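Unit 4: Folding and Storing Small Knits
Household Textile Care, course handout
Prepared by Lertchai Suwannarat, Gosley Continuing Education

4.1 Scope

Unit 3 dealt with flat items: towels, pillowcases, napkins. This unit deals with socks. A sock is a closed tube with a bend in it, knitted so that it stretches more around the leg than along it. The elastic is concentrated in the cuff. Most of the faults seen in stored socks begin at the cuff, and the methods below are graded mainly by what they do to it.

Read sections 4.2 to 4.5 before the practical. Section 4.6 is the practical itself. Bring your own socks, washed and fully dry, in mixed lengths if you have them.

4.2 Terms

Cuff: the ribbed or elasticated band at the opening.
Leg: the tube between cuff and heel. Very short on ankle socks.
Heel pocket: the shaped section that prevents the sock from lying flat.
Foot: the tube between heel and toe.
Toe seam: the closing seam, linked by hand or machine.
Roll: a sock or pair wound on itself, starting from the toe.
Ball: a pair rolled or folded together with one cuff turned back over the whole.
Packet: a pair folded in thirds and tucked, with no cuff turned.

The word "bundle" is used in this course for any of the last three when the method does not matter.

4.3 Sorting before folding

Sort by length first, then by thickness, then by color. Students tend to sort by color first, and this slows the work, as a long black sock and a short black sock end up in the same pile and have to be separated again.

Check each sock before pairing. Turn it right side out. Look at the toe seam and the underside of the heel. Loose threads at the cuff are trimmed, never pulled: on many cuffs the elastic thread is laid in and a pull will gather several courses of knitting. A short end standing clear of the edge may be cut to 2 mm. An end that runs back into the rib is worked through to the inside with a blunt needle and left there.

Striped socks are useful at this stage. When a striped sock is laid flat with the heel to one side, the stripes should run square across the leg. If they slant, the leg is twisted. Straighten it before rolling; a twisted leg gives a roll that is thick at one end and will lean.

4.4 Methods

Method A, the roll. Lay the sock flat, heel uppermost, and press the heel pocket down with the palm. Fold the toe over by the width of two fingers. Roll toward the cuff with even tension. The finished roll should hold its shape when set on end. If a loop of fabric bulges from one side, the heel pocket was not flattened; unroll as far as the heel and repeat.

Method B, the rolled pair. Place one sock on the other, cuffs level, heels together. Roll as in Method A. Thick socks give a large bundle by this method, and it is best kept for thin and medium weights.

Method C, the ball. As Method B, but the outer cuff is turned back over the roll. The ball does not come apart in a basket or suitcase. The turned cuff remains under stretch for as long as the ball is stored, and for this reason the method is acceptable for travel and not recommended for the drawer.
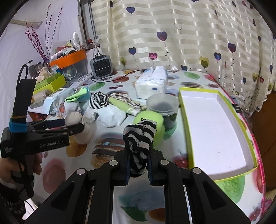

Method D, the packet. Place the pair together as in Method B. Fold the toe end over by one third, fold the cuff end over that, and tuck the toe into the opening of the upper cuff. The cuff is opened slightly but is not turned. Packets stand on edge in a drawer and the color of each pair can be read from above.

For ankle socks Method D is done with a single fold. There is not enough leg for thirds.

4.5 Work surface

Use a table at which you can stand without bending. A wipe-clean cloth is suitable provided it does not slide; secure it at the corners if it does. Patterned cloths are allowed, but small dark socks are easily missed against a busy print, so clear the surface at the end of each batch and run a hand over it.

Place finished bundles directly in a shallow tray or box lid at the side of your stronger hand. Stacking them on the table leads to unrolling. For the Gutovley drawer insert used in the storage room, the inside length is 300 mm, and bundles should be laid in one layer only. The deeper Garrido bin has an inside length of 600 mm and is for winter weights.

4.6 Practical

Work in pairs of students. One sorts and checks, the other folds; change over at the halfway point.

Step 1. Sort the batch by length, thickness and color.
Step 2. Check toe seams, heels and cuffs. Trim or work in loose ends.
Step 3. Fold one third of the batch by Method B and the remainder by Method D.
Step 4. Stand each bundle on the table and release it. Any bundle that opens is refolded.
Step 5. Fill one drawer insert. Leave a gap the width of one finger at the end.

Socks without a partner go in the Pruno bag by the door and are matched against the next group's batch.

Record in your notebook, for each method, which bundles opened on release and at what point the fold failed. Mark whether the fault was in the heel pocket, the tension or the cuff. These notes are needed in Unit 5, where the same release test is applied to gloves and knitted hats.

Reading for next session: handout 5, sections 5.1 and 5.2.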